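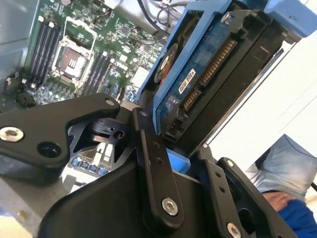

Inside the Server: Board, Memory Slots and Drive Caddy

Teardown gallery, Cetville Repair Room

Our May session was about older office servers, the kind that get replaced when a lease ends and then sit in a storeroom for years. This page has one photo so far, with notes on the parts that people ask us about most. The notes are by Anouk Cuypers, with corrections from Tanko Osagie.

Motherboard
Green, and densely filled with small surface-mount parts. On a board like this, most single-part faults are not worth chasing at the bench. We check the power connections, reseat the memory and try a known good supply before anyone picks up a soldering iron.

Memory slots
There are four slots in the bank on one side of the processor socket, and a second bank on the other side. The slots are black with small white latch clips at the end. Open the latches before lifting a module out. When putting memory back, follow the order in the manual for the board. Many server boards will not start if the first module goes in the wrong slot, and this gets mistaken for a dead board more than any other fault we see.

Processor socket
The metal retention frame and lever are around the outside, with a grid of fine contacts in the middle. Do not touch the contacts and do not wipe them with a cloth. If a socket is going to be left without a processor for any time, put a plastic cover on it. We keep spare covers in the drawer marked Yusuf, next to the thermal paste.

SATA ports
Four blue ports in a row, close to some small white connector housings. Color is no guide to speed or port number from one maker to the next, so look for the printing on the board or check the manual. Label both ends of each data cable before pulling any of them. Masking tape and a pen will do.

Drive caddy
Blue, with a hard drive in it. Caddies save a lot of time if you are swapping several drives. They are also the part most often missing from donated machines, so please leave them with the case when you take a drive out. Loose ones go in the Tovcombe box under the bench.

What we do with the drives
Every donated drive is logged and wiped before it is tested. Number 922 is the last one in the current log book, and Abimbola Ojo has started a new book. Drives that fail the wipe are set aside for shredding and are not given away for parts. If you want your own drive back, tell us when you drop off the machine.

Before you open a case
Unplug the power cord and hold the power button in for a few seconds. Servers with 2 power supplies have to be unplugged at both. Wear the wrist strap and clip it to bare metal on the case. Screws go in the magnetic tray, with the case screws kept apart from the drive screws, as the threads are often different.

Parts wanted
Nkechi Adeleke is looking for matching pairs of server memory and for blank caddies in any color. Bring them to the side door on Zurberg Street after 4 in the afternoon.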